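Zonmont Bench – Pre-Run Inspection, Toaster Oven Retrieval Task 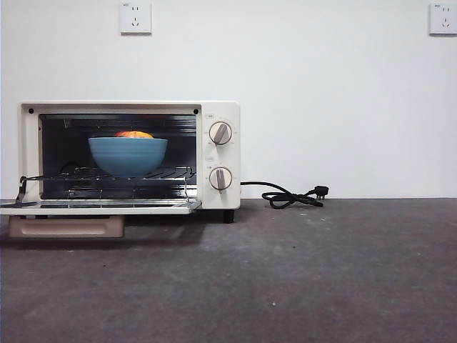
Applies to the retrieval runs under the Flaller protocol, baseline and tactile-gated policies alike. Complete before each block of 17 trials.

1. Plug out of the wall, cord lying to the side of the door. OK
Comment: the oven is never powered in this task. Heat is outside the protocol.

2. Door fully down, hinge holds without drift. OK

3. Rack seated, bowl on rack. OK
Comment: recenter the bowl after every failed grasp – an offset start favors the baseline.

4. Crumb tray position matches the block sheet. OK
Comment: the tray-out condition is scored separately. Do not pool it with tray-in.

5. Force limit set to 11 N at the wrist. OK
Comment: two limit stops in the last block, both on rack contact during withdrawal. Logged as failures, not resets.

6. Emergency stop tested from both operator positions. OK

7. Knobs at start angles. RECHECK
Comment: the lower knob was bumped in 3 trials. No effect on success rate, but the visual encoder sees the panel, so return it by hand.

8. Floor clear of debris. RECHECK
Comment: pale flecks on the dark surface. Wipe before the next block.

Block may start once items 7 and 8 are signed off.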